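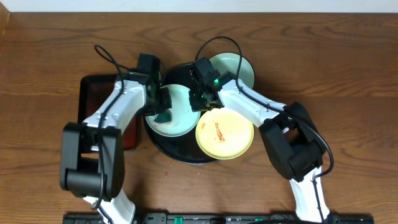

Plates, round black tray and green sponge on a brown wooden table.

Ticket 431
Queue: Promotions and giveaways
Subject: Entry widget not crediting newsletter entries, kitchen giveaway
Status: Closed
Priority: Normal, raised to High by agent
Opened by: Nuala Ní Chonaill
Assigned to: Hafiz Sumampouw
Site: Jaltonstead (home and kitchen blog)
Components: Tostel entry widget, Bokus mailing list connector, Akolgo page cache

Initial report (Nuala Ní Chonaill)

The giveaway post went live this morning, Fri 26 March. The prize is a dinnerware set plus a store gift card, one winner. The widget offers four ways to enter: leave a comment, subscribe to the newsletter, follow the blog, share the post. Comment, follow and share all work. When a reader picks "subscribe," types an email address and clicks the button, the widget shows the spinner, then goes back to the unclicked state. No error message. The reader gets no entry for it.

Some of those readers have received the newsletter welcome email, so the address is getting through to the list. I have had complaints in the comments from people who say they subscribed twice and still show zero entries for that option.

The February giveaway used the same widget and the same list with no trouble. I made this one by duplicating that campaign and changing the title, prize text, rules and end date.

Needed: fix the widget, and credit the people who already subscribed. The rules on the page say each subscription is worth one entry, so I can't leave them out of the drawing.

Agent reply 1 (Hafiz Sumampouw)

Thanks for the report. Please send:

1. The campaign key from the Tostel dashboard, under Settings, Embed.
2. The plugin version shown at the bottom of the same screen.
3. A copy of the browser console output after clicking the subscribe button in a private window.
4. Whether page caching is on for the giveaway post.

Please do not delete or duplicate the campaign while this is open. Entry records are attached to the campaign key and do not move to a copy.

Customer reply 1 (Nuala Ní Chonaill)

Campaign key sent through the secure form. Plugin is current, no update offered. Akolgo caching is on for the whole site with default settings. Console output after the click:

POST /entry/confirm 403
entry_token: mismatch
state: reset

The same thing happens in two browsers on the laptop and on my phone. If I am logged in as site admin, it works and the entry is credited. I had tested it that way before publishing, so I missed it.

Agent reply 2 (Hafiz Sumampouw)

That narrows it down. The widget prints a one-time token into the page when the page is built. The token must be sent back with the confirm request. Akolgo does not serve cached pages to logged-in admins, so you get a new token on every load. Everyone else gets the copy stored in the cache, with a token that has already been used.

Comment, follow and share entries do not use the token. Subscribe does, as it waits for a confirmation from Bokus.

Please try the following, in this order:

1. In Akolgo, open Exclusions and add the address of the giveaway post.
2. Purge the cache for that post only.
3. Open the post in a private window and submit a test address that is not on the list.
4. Send me the console output again.

Customer reply 2 (Nuala Ní Chonaill)

Exclusion added and post purged. The 403 is gone. New output:

POST /entry/confirm 202
entry_token: ok
awaiting: list_callback
timeout: 15s
state: reset

So it waits 15 seconds and resets. Test address is on the newsletter list. Still no entry. I don't understand why February worked, as caching was on then too.

Agent reply 3 (Hafiz Sumampouw)

Two separate faults. The token error is cleared. The second one is the callback from Bokus.

On February: the old post address is already in the campaign's own no-cache list. That list is set by address and is not carried over when a campaign is duplicated. The new post was never on it.

On the callback: when a campaign is duplicated, the connector keeps the callback address of the original. Bokus has been reporting each new subscriber to the February campaign. That campaign is closed, so the confirmation is rejected and logged. The log on our side shows 131 rejected confirmations since the post went live. Those are recoverable.

To correct the callback:

1. Dashboard, Connectors, Bokus, Disconnect. This does not remove anyone from the list.
2. Confirm the campaign shown at the top of the screen is the new one.
3. Reconnect and approve the access request.
4. Under Callback, check that the last part of the address matches the new campaign key.
5. Save, then run Send Test Callback.

Do not reopen the February campaign to catch the confirmations. Reopening would add them to a drawing that has already been made.

Customer reply 3 (Nuala Ní Chonaill)

Disconnected and reconnected. The first try kept the old key in the callback address. I had to sign out of Bokus in the browser before reconnecting, then it took the new one. Test callback returned OK. A private window test with a new address was credited in a few seconds.

Questions before you restore the others:

a. People who tried twice. Will they get two entries?
b. People who were already subscribed before the giveaway. The rules say existing subscribers count.
c. Will the restored entries look different in the drawing?

Agent reply 4 (Hafiz Sumampouw)

a. No. Restored entries are matched on email address and the limit for the subscribe option is one per address. Repeat attempts are dropped.
b. Bokus does not send a callback for an address that is already on the list, so those readers are not in the rejected log. Turn on "Accept existing subscribers" in the subscribe option. The widget will then look the address up directly. Readers who tried earlier will need to enter their address again. They will not be sent a second welcome email.
c. They carry a "restored" note in the export. The drawing tool ignores the note and gives them the same weight as other entries.

I will run the restore in dry-run mode first and post the result here.

Internal note (Hafiz Sumampouw)

Dry run finished. Addresses matched case-insensitively. Repeat attempts and the customer's own test addresses listed separately, not imported. Token check bypassed for the import only. Raised to High while the campaign is live.

Agent reply 5 (Hafiz Sumampouw)

Dry-run report is attached to the ticket in your dashboard. The 40 rows marked "repeat" are second or later attempts by the same address and will not be imported. Rows marked "test" are yours. Please look it over and reply "approved" if the remaining rows can go in.

Customer reply 4 (Nuala Ní Chonaill)

Approved. One of the rows not marked as a test is also mine, the address ending in the blog domain. Please take it out. Site owners are not eligible under the rules.

"Accept existing subscribers" is now on. I put a note at the top of the comments asking current subscribers to enter their address again.

Agent reply 6 (Hafiz Sumampouw)

Row removed, import run. The restored entries are visible under Entries, filter by Source, "restored." Please check a few against the complaints in your comments.

Settings to keep until the campaign ends:

Akolgo exclusion for the giveaway post: on
Campaign no-cache list: new post address added by support
Bokus callback: new campaign key
Accept existing subscribers: on
Subscribe limit: one per address

If you change the post address before the end date, both the exclusion and the no-cache list have to be changed to match.

Customer reply 5 (Nuala Ní Chonaill)

Checked against the comments. All the readers who complained now have the entry except one, who had misspelled her email. I have asked her to enter again. You can close this.

Resolution

Cause 1: cached entry token on a post missing from the no-cache list.
Cause 2: list callback address inherited from a duplicated campaign.
Fix: post excluded from cache, connector reauthorized, rejected confirmations imported after deduplication.
Follow-up: request filed with the Tostel widget team to clear the callback address on duplicate and to show an error message when a confirmation times out.
Workaround until then: create new campaigns from a blank template, or reconnect the mailing list after duplicating and test while logged out.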